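Robotics Club minutes, April meeting
Notes by Carla Chamoun

Present: Callum Rudd (chair), Chiamaka Idahosa, Khalil Karaki, Tipene Te Moana and me, typing as fast as I can with a cold. Started at 4.15, after Callum found the key to the cupboard.

Last month's minutes
Agreed, apart from Tipene pointing out that I'd spelt Valletti three different ways. Fixed now, sorry!

The Erham Cup
Callum has sent our entry in and we've had the confirmation back. We're down for the picking and packing class, same as last year, but the rules have changed a bit. Each team gets one arm, one gripper and a tray, and the play food has to go from the table into the tray without anybody touching it. You lose points for drops and for anything squashed (the judges decide what counts as squashed, and we had a long moan about that). Khalil read the whole rule book out loud, all the way to the bit about parking. We've agreed he doesn't need to do that again.

Practice runs
Chiamaka has been keeping the log and we're up to 653 recorded picks, of which 67 were drops. She reckons most of the drops are the soft things, where the fingers close too low and the top half flops over. Tipene thinks it's more to do with speed – he'd like to slow the last bit of the approach right down and see what that does to the numbers. I said why not try both, but on different days, or we'll never know which one helped. Everyone was fine with that, so Chiamaka will do the finger height first and Tipene gets his turn after.

We also talked about whether to practise on the sandwich or leave it till last. I'm very much on the side of practising on it. It's the most awkward thing in the set and I'd sooner get cross with it now than on the day.

Code
Khalil has tidied the shared folder, which I'm thrilled about, and there's now one version of the gripper code instead of nine. Please don't save your own copy next to it! If you change something, write a line in the notes file saying what you did. Callum asked if we could have a proper stop command on the keyboard and Khalil will add one.

Money
We've got £181 left. New finger pads from Kuvotham would come out of that, and we voted yes to two pairs. The Awwad bursary form still isn't in. It wants 2000 words on what the club does, so Callum and I are splitting it down the middle. He's got the history, I've got the plans for next year.

Jobs
Chiamaka: finger height tests, log kept up.
Tipene: slow approach, once Chiamaka's done.
Khalil: stop command.
Callum: order the pads, his half of the form.
Me: my half of the form, and these minutes.

Any other business
Tipene asked about club T-shirts. We like the idea but couldn't agree on a colour, so bring suggestions next time. Finished at 5.40.
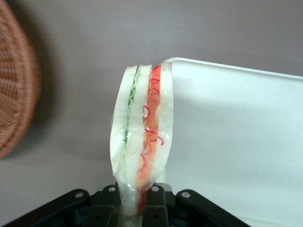

Oh, and one thing I missed while I was hunting for a tissue – Callum would like everyone's travel forms back before the next meeting, signed on both pages please.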